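遠隔操作でロボットに作業を見せる手順（トレイへの移し替え編）

文：Marama Rakena

このページでは、双腕ロボットを遠隔操作で動かし、部品をトレイへ移す作業を記録する手順を書きます。ロボットの立ち上げと非常停止の確認は終わっているものとします。記録ソフトはSkillaを使いますが、ほかのソフトでも順番はほとんど同じだと思います。

私は日本語が母語ではありませんので、読みにくい文がありましたらお知らせください。初版の間違いはNahuel Domínguezさんが直してくださいました。

用意するもの

・操作用のリーダーアーム（左右一組）
・フットペダル（記録の開始と終了に使います）
・固定カメラ1台、手首カメラ左右各1台
・移す部品と、受けるトレイ
・作業メモ用の紙とペン

フットペダルはキーボードのスペースキーでも代用できます。ただし、両手がリーダーアームでふさがりますので、一人で記録する場合はペダルをお勧めします。

手順1　作業の始まりと終わりを決める

記録の前に、どの状態から始めて、どの状態で終わるかを文章で書いてください。たとえば「両方の指を開き、トレイの外で止まっている」が始まりで、「部品がトレイの中にあり、両方の指がトレイから離れている」が終わりです。書かないで始めると、途中で自分の基準が変わってしまいます。私は最初の日にこれを書かず、54回の記録のうち後半だけ終わり方が違うデータになりました。

基準の文章はモニターの横に貼ります。操作する人が交代するときは、二人で声に出して読みます。

手順2　リーダーアームの姿勢を合わせる

リーダーアームとロボットの姿勢が違うまま接続すると、接続した瞬間にロボットが大きく動くことがあります。Skillaの画面で各関節の差を見て、全部が緑色の表示になるまでリーダーアームをゆっくり動かしてください。手首の回転は見落としやすい関節です。肩から順番に合わせ、最後に手首を見るとよいです。

接続したら、左の指だけを開閉し、次に右の指だけを開閉します。左右が逆に接続されていた場合は、ここで気がつきます。

手順3　カメラの見え方を確認する

操作する人は、ロボットの横ではなく画面を見て動かします。学習に使われるのもこの映像ですから、人が画面だけで判断できない作業は、ロボットにも難しいと考えてください。

確認する点は次のとおりです。

・固定カメラで、トレイの縁と作業テーブルの位置関係がわかるか
・手首カメラで、指先が画面の中に入っているか
・照明の反射で、つかむ場所が白く飛んでいないか
・薄い物を横から見たとき、指との隙間が見えるか

反射は位置を少し変えるだけで消えることがあります。消えない場合は、反射があるまま記録を続けてもかまいませんが、つかむ場所にかからないようにトレイをずらしてください。
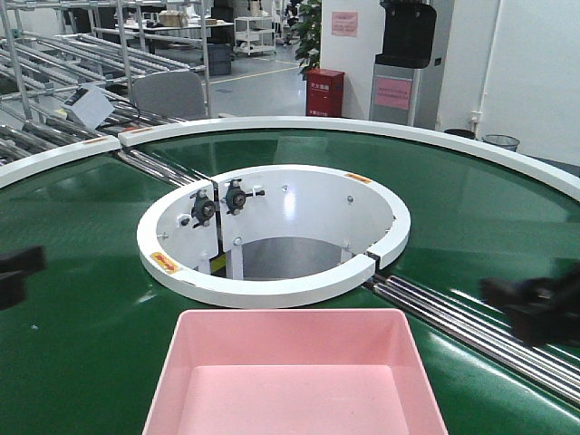
固定カメラ。緑の円形テーブルの手前にピンクのトレイがあり、左右の端から黒いグリッパーの一部が入っています。 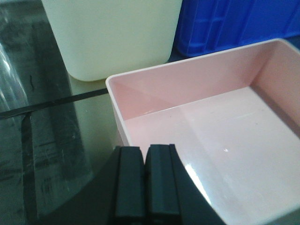

手首カメラ。指は閉じていて、トレイの角のすぐ手前です。トレイの底に光の反射が見えます。

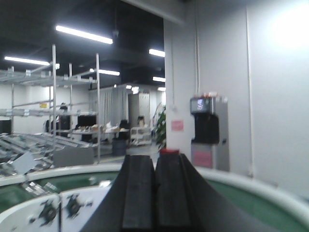 手首カメラ。指先のところに小さな赤い物があります。

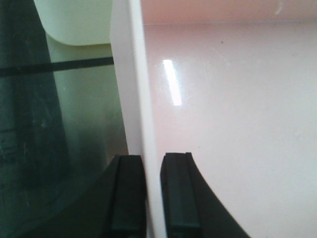
手首カメラ。左右の指の間に薄い白い板が立っています。強く押しているようには見えません。

手順4　練習を行う

すぐに記録を始めないで、まず5回練習してください。練習では速さを気にしません。見るのは次のことです。

近づくときは、一度つかむ物の手前で止まり、向きを合わせてから進みます。斜めに進みながら向きも変えると、人の目には自然に見えますが、同じ動きをもう一度することが難しくなります。

指を閉じるときは、閉じ終わるまで腕を動かさないでください。早く終わらせたい気持ちで、閉じながら持ち上げる人が多いです。私も今でも時々します。

薄い板のような物は、指を板と平行にしてから挟みます。手首カメラで板が一本の細い帯に見えるところまで回すと、だいたい平行になっています。帯の片側だけが太く見えるときは、まだ傾いています。

トレイの縁の近くでは、指の先だけでなく、指の外側にも注意してください。手首カメラには指の外側が全部は映りません。縁にさわりそうなときは、固定カメラの画面を見ます。

手順5　記録する

1. ロボットを始まりの姿勢に戻します。
2. 作業の物を置きます。置く場所は毎回少しずつ変えてください。
3. ペダルを踏み、一呼吸してから動かします。
4. 終わりの状態になったら、腕を止めてからペダルを踏みます。
5. 画面に出る「保存／破棄」のどちらかを選びます。
6. メモに結果を書きます。

1回の記録は、私の場合は31秒でした。これより短くする必要はありません。長くなりすぎるときは、途中で迷っている時間がないか映像を見直してください。迷って止まった部分が多いと、学習したロボットも同じところで止まります。

失敗した回をどうするかは、最初に決めておきます。私の決まりは、つかみそこねて自分でやり直せた回は保存、物を落とした回は破棄です。やり直しの動きは役に立ちますので、全部捨てるのはもったいないです。ただし、メモに「やり直しあり」と必ず書いてください。

片方の腕だけで行う作業でも、もう片方の腕は画面の中の同じ場所に置いておきます。休んでいる腕の位置が毎回違いますと、あとで原因を探すのに時間がかかります。

手順6　データを見直す

まとめて見直すよりも、10回ごとに見直すほうがよいです。Skillaの一覧で三つのカメラを並べ、時刻のずれがないか確認します。指が閉じる瞬間を見るとわかりやすいです。手首カメラで閉じているのに、固定カメラではまだ開いている場合、記録をやり直さなければなりません。

今回の作業では、見直しのあとに50回分が残りました。一つの作業を試すには、まずこのぐらいでよいと思います。物の種類を増やすときは、種類ごとに同じ回数を足してください。

よくある困りごと

リーダーアームが重く感じる
重力補償の値が前の人の設定のままになっていることがあります。接続を切り、設定画面で自分の名前を選び直してください。

映像が途中で止まる
保存先の空きを見てください。空きがあるのに止まる場合は、手首カメラのケーブルが肩の回転で引っぱられています。ケーブルに余裕を作ってから、肩を端まで動かして確認します。

指が少し開いたまま止まる
グリッパーの原点を取り直します。指の間には何も入れないでください。

操作する人によって動きが違いすぎる
作業の順番をそろえるだけで、かなり近くなります。右手から動かすのか、左手から動かすのか、まずそれを決めてください。速さの違いは少しならそのままで問題ありません。

終わったあと

リーダーアームを休みの姿勢に置いてから、接続を切ります。逆の順番にすると、腕が下がることがあります。記録のフォルダ名には、作業名と操作した人の名前を入れ、メモの紙は写真にして同じフォルダに入れてください。次は、このデータを使って学習を始める設定のページに進みます。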